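## Chapter 4: Wiping Down and Clearing the Bench

Short chapter. Read it before Sunday's practical, not during.

Most spills in a teaching lab are small. Water, buffer, a bit of dye. The trouble starts when somebody drags the same cloth over everything -- rack, tray, bench top -- and moves the mess from one place to the next. Abdul-Rahman Kpodo, who ran the prep room at Etonbridge, made first-years wipe a bench for a full 60 seconds, timed. Felt silly. Worked.

Three things to sort out in this chapter: the cloth, the surface, and where the loose items go while you clean.

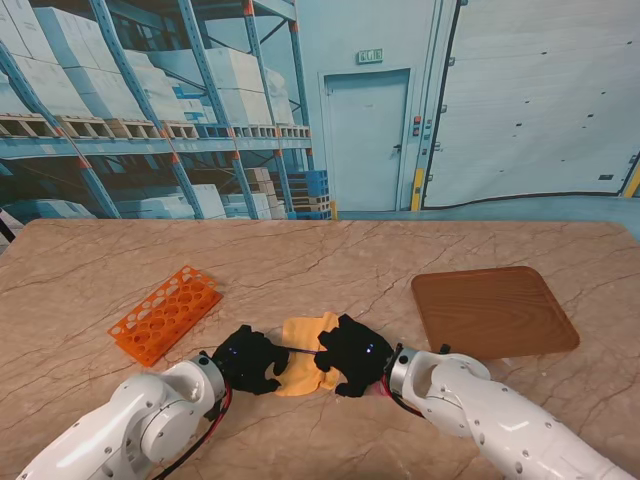

Cloth first. Fold it in half, then in half again, so you get 4 layers and a clean face each time you turn it. A bunched-up cloth leaves streaks and misses the corners. Damp, never dripping.

Surface next. Patterned tops are harder than plain ones, stains hide in the veining. Get your eye down low and look accross the top, toward the light. Sealed stone is OK with mild soap. No acid on marble, ever -- not even vinegar.

Then the loose items. Racks come off the bench and get rinsed seperately, holes and all. Trays: wipe the inside, the rim, then the underside, which most people skip. Wooden ones shouldn't soak. Stand on edge to dry.

**Key words:** damp wipe, clean face, rim, residue

**Before you read on**

- Find the cloths in your own lab. Who washes them, and how often?
- Mix 300 ml of soap solution using the table in Appendix 2. Label it.

Section 4.1 starts with folding.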